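Section 3: Getting Your Barkus Ready for Its First Ride

Congratulations, and welcome to the Barkus family! We know you're itching to get out on the road, and we promise this won't keep you in the garage all afternoon, but please do go through these steps in order before you turn the key. Most of the calls that reach our Skodville service desk in the first month are about something in this section, and nearly all of them take a few minutes to put right.

Before you start

Put the motorcycle on its center stand on level ground, with the engine cold and the key out. You'll want the tool roll from under the seat, a tire gauge and a clean rag. If you've never worked on a bike before, don't worry a bit - nothing on this list calls for more than a wrench and some patience.

Connecting the battery

1. Lift the seat by turning the key in the lock on the left side and pulling up gently at the back.

2. Connect the red cable to the positive terminal first, then the black cable to the negative. Snug is plenty. The terminals are soft and they will strip if you lean on them.

3. Slide the rubber caps down over both terminals and press the seat back until you hear it click.

CAUTION: Keep your wrench from touching the frame while it is on the positive terminal. Take off rings and watches before you begin.
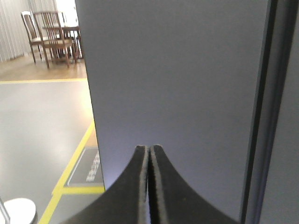 Setting the levers and mirrors

4. Sit on the bike with both feet down and your hands resting on the grips the way you normally would. Your fingers should reach the levers without your wrists bending up or down. If they don't, loosen the two clamp bolts, turn the lever to where it feels natural, and tighten them again evenly.

5. Check the free play in the clutch lever. It should move 3 mm at the pivot before you feel it start to pull.

6. Adjust the mirrors last, while you're still seated. (Everybody does them first, and then everybody does them twice!)

NOTE: If you ordered the Hayashi touring bars, the clutch cable is routed differently. See the leaflet packed with the bars.

The first miles

7. Check the tire pressures against the sticker on the swingarm, and the oil level through the sight glass with the bike upright.

8. Keep the engine under 3,000 rpm until the odometer reads 700 miles. Vary your speed as you go, and try not to sit at one steady pace on the highway for long stretches.

9. Book your first service when you reach 700 miles. Ask for Setsuko Hattori at the Skodville desk, and have your frame number handy.

Revised 7/15/26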